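November 22, 2022

Stayed in the lab until they locked the side door. Palesa had the arms for the first hour and I had them after that, so I ate a granola bar in the hall and wrote up last week's log, which I should have done last week.

The plan for the Drudow demo is the same as it was. Red tray, blue tray, move the blocks from one to the other, both arms working. We get 3 minutes on the day. The left arm is fine most of the time. The right arm is the one I keep fighting with. When I send it to the back corner of the red tray it comes in low, and twice tonight it bumped the rim and pushed the whole tray over. I put the tray back, ran it again, and it bumped again. Then I found I had been loading the old calibration file from before we moved the trays apart. An hour gone on that.

With the new file it stopped bumping. I raised the approach height by 2 centimeters anyway. It costs us time on every pick, but I would sooner be slow than shove the tray in front of the Fostdale people.

Didn't get to the blocks at all. I left them in the bin and only ran the moves with nothing in the grippers. The mat still won't lie flat after being folded in the closet. Need to ask if we can leave it out overnight.

We have 152 recorded runs now, and I want to throw out the ones made with the old file. Palesa doesn't want to throw out anything. We left that for tomorrow.

Last pose I checked before shutting down was the right arm over the corner of the red tray, with the left one parked in the middle between the trays.

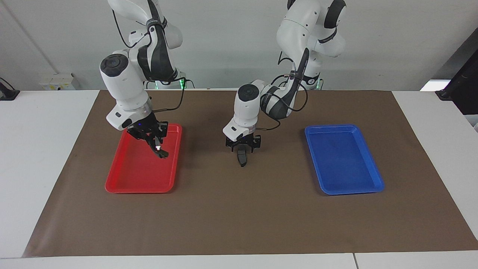
Jolán Barta wrote back late that we should stop parking the left arm in the middle, that it takes up the space the other one has to cross, and that she would send it back toward its own side between picks even if it adds a second. I had been thinking only about the rim. I'll try her way first thing and see what it does to the total time.

Need to bring: tape, the long ruler, my own charger. Report draft is due in December and I have one page.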